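Filed under: Workshop and Bench > List Archive

From: Dagmar Kuruc
Date: 21/04/2019
Subject: Re: cloth on the work table

Igor Vaněk wrote:
> The green cloth keeps bunching up when I slide a box across it.
> Is it worth keeping, or should we go back to a bare top?

I would keep it. Small metal pieces don't roll as far on cloth. Pull it tight and clip it at the left edge and again at the far edge. Ours still wrinkles between the clips, and it has a faint yellowish stain near the middle.

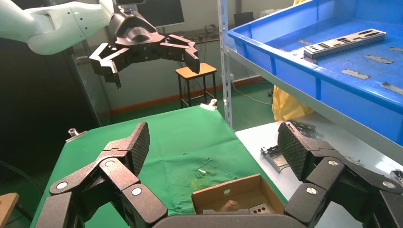 Do the small parts need a box with a lid?

An open cardboard tray with low sides is enough for a day's work. Use a lidded box if you are putting them away for longer.

I bought 18 clips from Lusport in January and have spares. Matěj wants four. Write to me off list if you need any.

Dagmar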